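Robot teaching by demonstration

Robot teaching by demonstration is a family of methods in which a person shows a robot how to do a job, and the robot (or, more properly, the software behind it) learns from the showing. It is a pleasantly old idea, close to the way a baker's apprentice picks up the trade, and it spares the teacher from writing out every motion as lines of code.

Two approaches are in common use. In hand guiding, also called kinesthetic teaching, the teacher takes hold of the arm and moves it through the task while the joints record where they have been. Most arms used this way have 7 joints, which gives the elbow some freedom to swing out of the way, though it can also leave a newcomer wrestling with it for an afternoon! In remote control, or teleoperation, the teacher stands back and steers with a joystick, a hand-held tracker or a smaller copy of the arm.

Either approach may be practiced in simulation first, where a dropped cup costs nothing and the table can be reset at the press of a key. Picking up a mug is a favorite early lesson, and a mug lying down is rather harder than one standing up, as the gripper has to be turned to suit the handle or the rim.
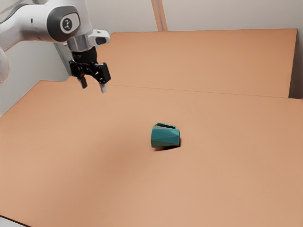 Simulated arm with an open two-finger gripper, and a teal mug on its side.

The Trernuta collection, put together at the Rees workshop in Ilulside, holds 2000 demonstrations of tabletop tasks of this kind, each one no longer than 25 seconds. Its teachers were asked to work at an easy, natural pace and to leave their small corrections in, so that a learner would also see how a poor approach is mended. Gostari, a teaching program later written at the same workshop, plays a demonstration back at half speed and lets the teacher trim the pauses at either end before it is saved.

See also: Motion planning; Remote manipulation; Robot simulation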